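Cotley rig notebook, March, morning

Picking up from the page with the tea on it. The question is still whether the policy knows what "next to" means or whether it has learned to shove the nearest block until somebody stops the clock.

State of play for anyone reading over my shoulder. The policy gets the camera image and a typed instruction ("push the star to the green one", "put the yellow pentagon in the middle") and puts out a small planar move for the rod. Tip height is fixed. It can't lift, grip or apologise. All it can do is nudge, and with nudging the interesting failures are the slow ones, where it goes round a block four times looking for a better side.

Last week's result, which I was pleased with for most of an afternoon: the relabelled data beat the plain data by a good margin. The plain set is 207 episodes, each one driven by hand with one instruction fixed at the start. The relabelled set is the same 207 episodes, chopped into shorter windows, with each window given a fresh instruction written afterwards by somebody watching what the rod ended up doing. Same pushes, more sentences. Toshiko Mizuno wrote most of the sentences and has strong views on the difference between "beside" and "against", which I used to think were a waste of a morning. More on that below.

09:40

Toshiko asked the obvious question, which was whether I had matched the number of training steps. I had. She then asked whether I had matched the number of windows per batch. I had not. The relabelled run was seeing more distinct starting positions per batch purely because the windows are shorter, so some of the gain might have nothing to do with language at all.

Control run, then: chop the plain episodes into the same windows, keep the original instruction on every window, train for the same number of steps. Call it Plendine-B to go with the other two. (Plendine-A is plain, Plendine-C is relabelled. Whoever named the C run before the B run existed was me, and I'd like credit for leaving the gap by accident.)

Left it training overnight on Hou, which is the quiet machine. Millanness is still tied up with someone's simulation sweep and sounds like a hand dryer.

11:15

B finished. Loss curve looks like the other two, which tells me nothing, as usual. On to the board.

Protocol, written down this time:

Blocks scattered by hand at the start, whichever way they land. No tidying.
Instruction drawn from the shuffled list, read once, typed once.
Clock stops at 26 seconds or when the judge says done.
The judge is not the person who trained the model. So, Toshiko.
"Done" for a touching instruction means touching. Daylight between the blocks is a fail, however sad I look.
Reset between trials even if the layout still looks usable.

That last one went in after the first batch, when I noticed I was leaving the blocks alone whenever a trial went well and scattering them properly whenever it went badly. Ten trials thrown out on those grounds. They were good ones too.

13:30

Two hundred trials is the target per model, and I am not doing them in one sitting. The plan is to interleave the three models in short blocks so that drift in the light or in my patience gets shared out evenly. A small script picks the checkpoint and doesn't tell us which. I can usually guess by the third push, so the blinding is for Toshiko's benefit and the script's self-esteem.

Early impressions, not to be quoted at group meeting:

A is confident and wrong. It picks a block inside the first second and goes for it, and if it's the wrong block it goes for it just as hard. On anything with two objects in the sentence it seems to read the first and take the second on trust.

B is better than A at getting out of trouble. When a block slides off the side of the rod it comes round and tries again, where A will sometimes carry on pushing fresh air towards the far edge of the board. So shorter windows do buy something, and Toshiko was right to ask. Noted here so I don't have to say it aloud.

C makes the same recoveries and also tends to go for the right thing. The clearest cases are the ones where the named block is a long way off and another block is sitting right by the tip. A and B get distracted by the near one. C mostly goes past it.

14:50

Worth spelling out that last point, because I think it is the actual result and the headline success rate buries it. If a policy has learned "push whatever is close", it'll score quite respectably on a crowded layout, since the close thing is often the right thing. On a spread-out layout it has nowhere to hide. So I want the trials split by whether the nearest block to the tip at the start is the named one. Near-match and near-mismatch, for want of nicer words. 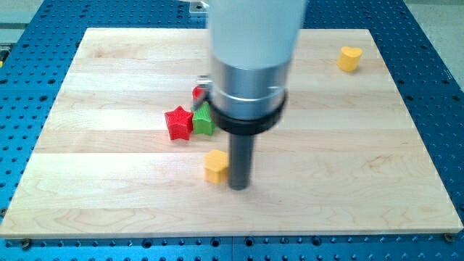 If the language is doing any work, the gap between B and C ought to be small on near-match and large on near-mismatch. If the gap is the same on both, then the new sentences are only acting as a sort of noise that stops the thing overfitting, and I'll have to rewrite the introduction, including the paragraph I like.

The near/mismatch label has to be worked out from the start image and not from memory. I've added a step to the logging that saves the first image with the tip position and block centres marked. The centre finder is fine on blocks out in the open. It is less fine where blocks touch or where the arm gets in front of them, and it will happily report two blocks as one lumpy one. For those I'm marking centres by hand, before looking at the outcome column. The column is now hidden by default, which took four minutes and should have been done in the autumn.

16:05

On "beside" and "against". I went through a batch of the relabelled windows and sorted them by which word Toshiko had used. She uses "against" only for contact. Everybody else who wrote sentences, me included, uses both for anything in the neighbourhood. When the instruction says "against", C finishes with contact more often than when it says "beside". It has picked up her usage in spite of the rest of us.

Showed her the plot. She said "yes" and went back to judging.

This raises an awkward point for the write-up. If she's the one judging and also the one who wrote the stricter sentences, a reviewer will ask whether C is being marked by its own teacher. The judge never knows which model is running, so I think we're covered, but a second judge on a subset would settle it. Need to find someone with a free afternoon and no opinions about prepositions.

17:20

Stopping for the day. Jobs carried over:

Finish the interleaved set, all three models.
Second judge, subset only, instructions printed out.
Check whether the tip height has crept. One of the later pushes sounded scrapey and I'd like that to be my imagination.
Rerun the centre finder with a wider margin on touching blocks.
Ask whether the Millanness sweep is ever going to end.
Move the kettle off the bench with the emergency stop on it.

Trial sheets are in the blue folder, thrown-out ones at the back with a line through them. Please don't rescue any.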